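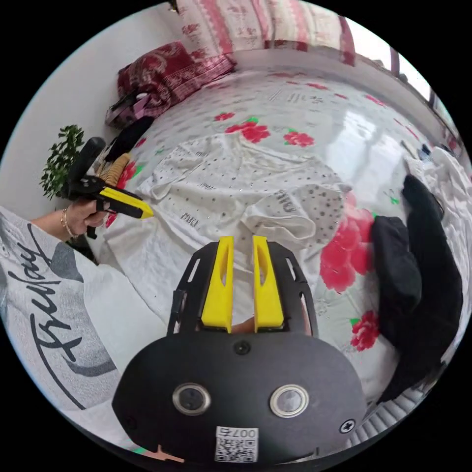
Two hand-held grippers at a bed with a rose-print sheet. The yellow fingers are the slotted type used in the Vatov trial.

Dec 18, 2022

Vatov has finished the home stage of its gripper comparison and will go ahead with the slotted yellow fingers for its hand-held tools. The company announced the choice in a short update to its project partners this week.

The comparison began in October and covered 6 finger designs, all made to fit the same black housing. People used the tools in their own bedrooms and kitchens in Drunonau, working with ordinary clothes, towels and bedding. In total, 78 homes took part. Vatov says it collected 3974 recordings, of which 2429 involved cloth of one kind or another.

Cloth was the part of the trial the company cared most about. Earlier bench tests had been done on flat squares of cotton, and the results did not carry over well to a T-shirt or a bath towel lying on a bed. Solid fingers held thick fabric firmly but tended to pick up the sheet underneath as well. Softer rubber tips were better at leaving the sheet alone and worse at keeping hold of a corner while it was being pulled straight.

The slotted fingers came second on grip strength and first on the number of clean pickups. They are flat plates that taper toward the end, with a long opening down the middle. Vatov says the opening lets the plate give a little when it closes on a fold. 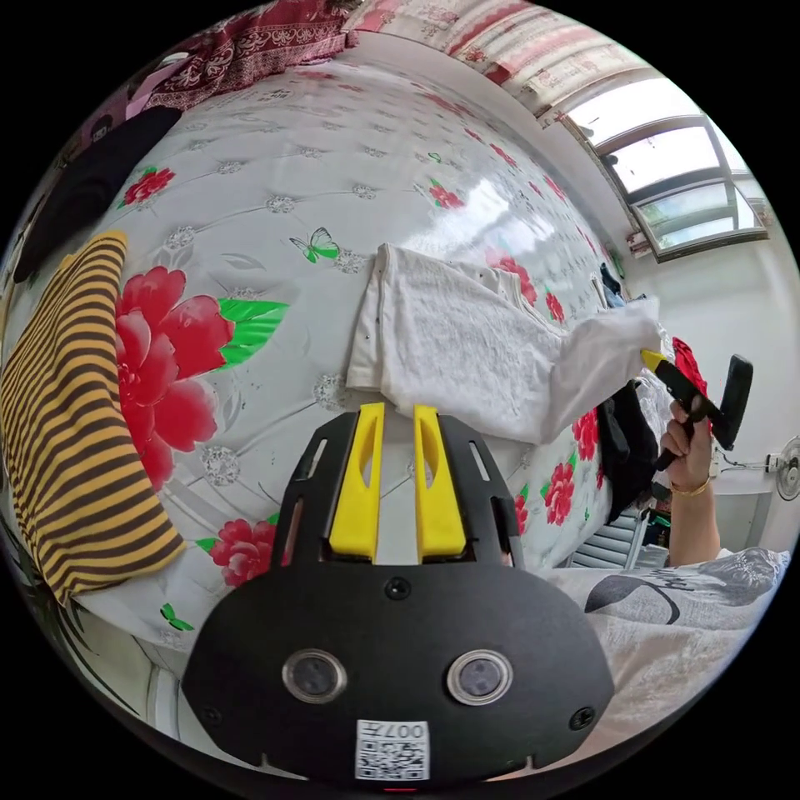
Towels gave the most trouble. A hem or a thick end could be pinched without much effort, but a towel that had been dropped in a heap often took several tries, and users reported that they had to move the second tool to the far end before they could open it out. The update lists this as the main point to work on. It also asks for a lighter trigger, a complaint that came up in homes where one person did most of the sessions.

Camera placement was compared at the same time. Zekico, which supplied the lenses, tested a single wide lens against a pair set side by side on the back of the housing. The pair was chosen. According to the update, the single lens lost sight of the fingertips when the tool was tilted down toward a mattress. Bright windows remain a problem for both layouts, and Zekico is to deliver new exposure settings before the next stage.

Controllers were left out of this round. Vatov plans to mount the same fingers on a fixed arm from Mets and run the cloth tasks again, using the home recordings as a reference. The arm tests will be held at the Mets workshop in Drunonau. No price or sales date has been given for the hand-held version.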